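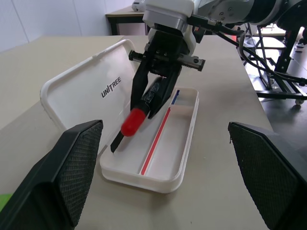 Courses > Home Organization > Unit 3 > Handout: Small Containers

Overview Schedule Handouts Reading Contact

Unit 3. The Pencil Case and Other Small Containers

Welcome back, everyone. Last time we worked our way through closets and kitchen cupboards, and I know several of you went home and emptied a great deal more than I had asked you to. This week we go down in size, a long way down, to the kind of container you can hold in one hand. I have taught this unit many times now and it is still the one I look forward to most, partly because the practice is so cheap. You can lay out a pencil case, put everything back, and do it again before your coffee has cooled, and you can't say that of a garage.

Why start with a pencil case

A rigid case with a hinged lid has nearly everything a big storage problem has. It has a fixed floor area, a lid that must close, compartments somebody else designed, and contents that come in awkward lengths. The usual layout is a long channel for pencils and pens, with a smaller divided section at one end. Students often ask me what the small section is "for." It is for whatever is short and would otherwise roll about: erasers, a sharpener, spare leads, paper clips if you must.

Soft zip pouches, such as the Nouri pouch some of you have on your supply list, are lovely to carry but they teach you less, and we will leave them for Unit 4.

Order of packing

Open the lid all the way before you begin, and set the case on the table so the long channel runs away from you or slantwise, whichever suits your writing hand. Then:

1. Lay the thin pencils in first, parallel to the long sides. A pencil lying crosswise will cost you the whole channel.
2. Put markers in next. A marker barrel is fatter than a pencil and takes up its own lane, so decide early how many you really use.
3. Check each cap with your thumb before the marker goes in. Push until it clicks, if it is the clicking sort.
4. Fill the short compartments last.
5. Close the lid gently. If you have to press, take something out.

A marker goes in best held across the middle of the barrel, one end lowered first and the other let down after it - dropping it flat from above is how pencils get knocked out of line.

A word on color. In a case holding only a red pencil and a blue one you hardly need a system, and I would ask you not to invent one. Sorting by color starts to earn its keep when you have enough pencils to hunt through.

Storing the cases themselves

For the classroom project we use the Drusgate shelf plan, with cases standing on their long edges, hinge side down. Our supply room holds 76 cases on the one wall this way. Please return yours to the same slot, and tuck the loan card (Zavora form, the short version) under the lid.

For next time

Read the Gidavetti packet, first section only. Pack one small container at home, use it for 3 days, and write half a page on what moved, what you never touched, and what you wished you had left room for. Drawings are very welcome - they needn't be good ones. Bring the container with you, packed exactly as it ended up.

Last updated: October 2021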